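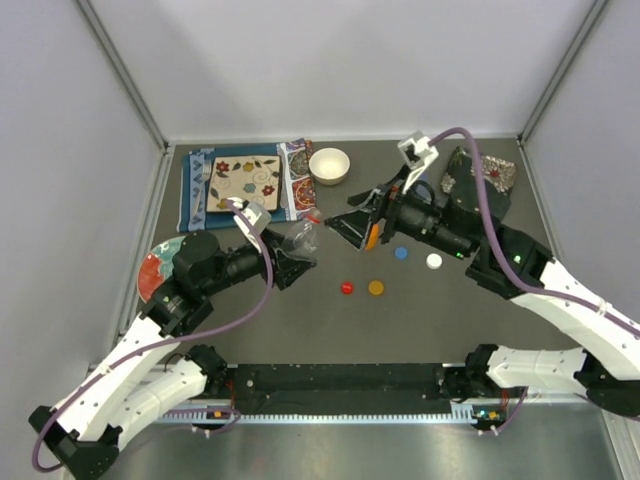 The Irnetti two-arm kit on the bench, with a plastic bottle in the left gripper and a few caps on the table.

Irnetti Two-Arm Tabletop Kit, build-it-yourself

Hi, I'm Jamila Sivakumar, and I put these kits together in the back half of the Kinitz shared workshop. I started the Irnetti because I wanted a pair of arms for my own kitchen table and couldn't find a set that I could a) afford and b) take apart on a Sunday without crying. Then two people at the workshop wanted one, then their friends did, and now there's a shelf with boxes on it and this page!

What it is

Two small arms, white segments with black joints, each one ending in a black two-fingered gripper with its own camera sitting up behind it on a bracket. They share one base panel along the front of the table, so the distance between the shoulders never changes (I learned to love this after the first version, where I had each arm on its own clamp and was measuring all day long).

The cameras ride on the wrists, and the purple cables run back along the forearms under little clips. Yes, they're purple. I bought one giant reel at a very good price and I'm still working through it. Please leave slack at the elbow when you route yours! More than looks right. Kamlesh Chauhan pulled his tight because he likes things tidy, and the first time he folded the arm all the way in, it popped the plug right out of the camera.

What I use it for

Table stuff, mostly. I have a plate, a fork and a knife laid out on a blue placemat, plus a bowl and some bottle caps, and I drive the arms around in among all that. Bottles are my favorite. A crinkly plastic one squashes as soon as you grip it, so you really find out how gently you can close the fingers, and bringing the other gripper up to the neck is a great test of how well the two arms agree about where things are. Start with caps lying flat on the table if you're new. They're fiddly, but all you lose is a cap.

What's in the box

Arm parts for left and right, unassembled
Base panel
2 grippers with fingers fitted
2 wrist cameras with brackets
2 electronics boards, one for each end
Cable, clips and a bag of screws (with spares, I drop them too)
Printed build guide, 40 pages, lots of drawings

Not included: table, enclosure, computer. I run mine inside an enclosure with pale walls and a dark gray top, and I like how easy it is to find small things against the gray. A plain desk is fine too.

Building it

Give yourself around 16 hours if it's your first one. Do one arm completely, then the other, and don't tighten the wrist screws until you've turned every joint by hand from end to stop. If something scrapes, back off the last thing you tightened. The lights on the wrist should come on green at power-up. If they don't, unplug and check the connector at the elbow before you write to me, it's nearly always that one.

Valdemar Eyvindsson rewrote the calibration chapter for this version and it's so much better than mine was. If you have the older guide, ask and I'll mail you the new pages.

Price and ordering

The full kit is $428, pickup at Kinitz or shipped. Boxes go out through Werkis, and they're good with the heavy ones. I pack everything myself, so orders go in small batches, and the next batch after this one will be in September. You can also buy a single arm if you only want to try it, just leave a note with your order saying left or right (they're mirrored, the parts don't swap!).

Spare fingers, clips and brackets are always in stock. Extra cable too, any color you want as long as you want purple.

Questions go to the workshop address, marked for Jamila. I answer in the evenings.

Page updated 29 Jun 2019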